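About Us

Gukasau started in the spare half of a dry cleaner's on Wojcik Street, with one table, one steamer and a sign that said FOLDING in letters bigger than the window deserved. People came in to ask what we folded. Laundry, we said. They usually went away and thought about it, and a fair number came back with a bag.

We're a home laundry and wardrobe service. We come to your house, we sort what's on the bed, we fold it, we put it away, and we leave. We also take knitwear back to the workroom for washing and mending, and we run a class for people who would like to stop paying us. The class is our most popular service, and we try not to take that personally.

Chunhua Tang founded the company after many years in the alterations department of a store called Trendelano, now a parking structure. She had spent those years repairing sweaters that had been perfectly fine until somebody put them on a hanger. She still can't walk past a wire hanger without giving it a look.

What we believe about sweaters

Most companies have a mission statement. Ours is that a sweater should lie flat before anybody tries to fold it. Lay it on a bed, get the neckline where you can find it, draw out the sleeves and look at what you've got. A bed is the best folding table ever made, and you already own one.

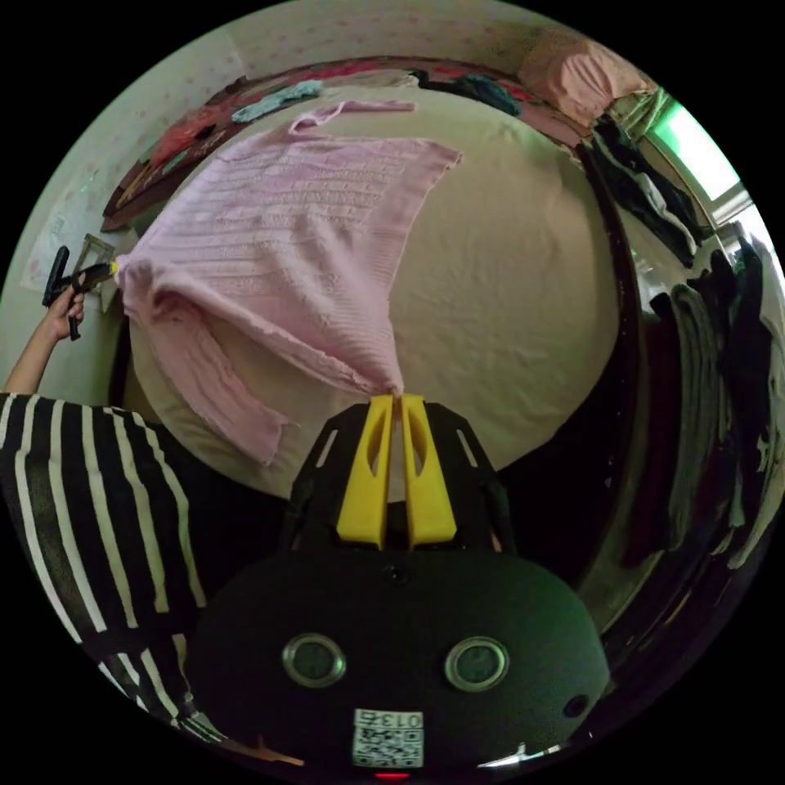

Pink cable knit on a pale sheet, one corner gathered.

Cables are the tricky ones. They're thick, they have opinions, and if you press the fold right on top of one it will hold a crease until spring. We fold alongside the cable wherever the pattern allows. If the pattern doesn't allow it, we roll. Chunhua regards rolling as a moral failure but has agreed to let the rest of us do it when she's out of the room.

How a visit works

A standard visit lasts 90 minutes and costs less than the sweater you shrank. We don't need you to tidy up before we get there. Please don't, in fact. Half our job is the pile, and a pile that has been hidden in a closet ten minutes before we ring the bell is much harder to read than one left where it fell.

We start by clearing one surface and leaving the rest alone. Lights, darks and knits get separated by touch as much as by color, and anything that can't be identified goes on the chair. Every house has the chair. We have never been asked to explain the chair.

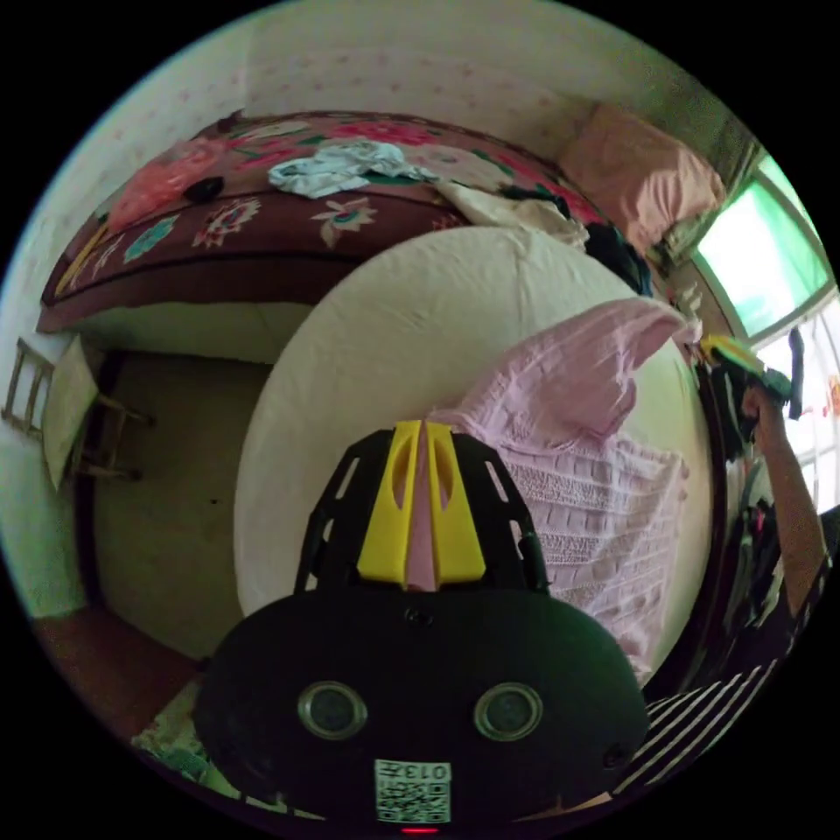 After that it's mostly a matter of patience. Knits get done first, while we're fresh, and tee shirts last, when we can do them in our sleep. Socks are extra. We held out against charging for socks for 7 years and then one family in Rarnier broke us. They know who they are, and they've been very gracious about the invoice.

Big pieces take two people. You can fold a blanket alone, in the sense that you can also move a couch alone, but it goes better with someone at the other corner. Take hold, pull until the fabric stops sagging, agree on which way you're going and then go that way. The agreeing is where most couples run into trouble. We offer a Saturday-free zone on our calendar for exactly this reason and will happily come while one of you is at work.

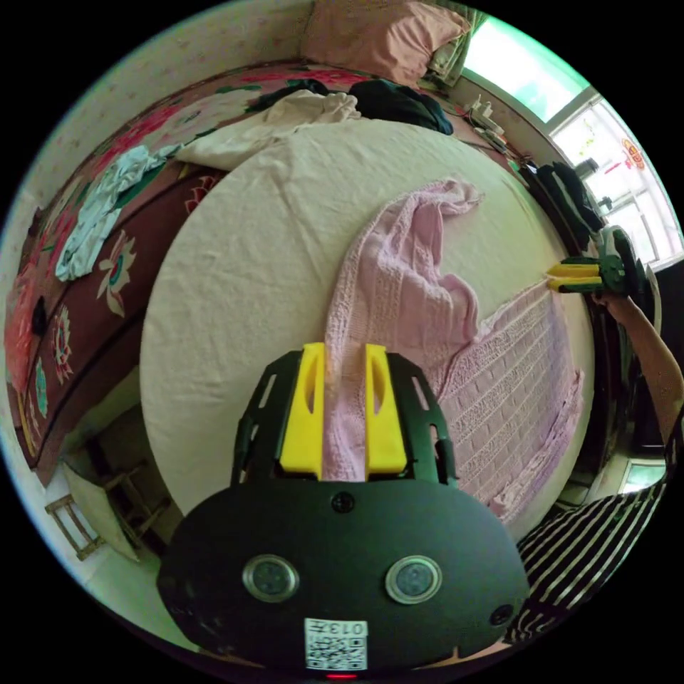
The tension should be gentle. Knits stretch, and they remember. If you can see daylight through the stitches, ease off.

The numbers page our web person asked for

We look after 900 households between here and Rarnier. Last winter, October through the thaw, we folded 4,000 sweaters, a figure we know only because Chunhua keeps tally marks in a notebook and won't let anyone else hold the pencil.

Working with us

We hire slowly. Applicants get a trial afternoon and a fitted sheet. We don't mind how the sheet comes out, but we do listen to what gets said to it.

If you'd like a visit, a class or a second opinion on a cardigan, call the workroom before noon. After noon we're out at people's houses, and the phone is under something.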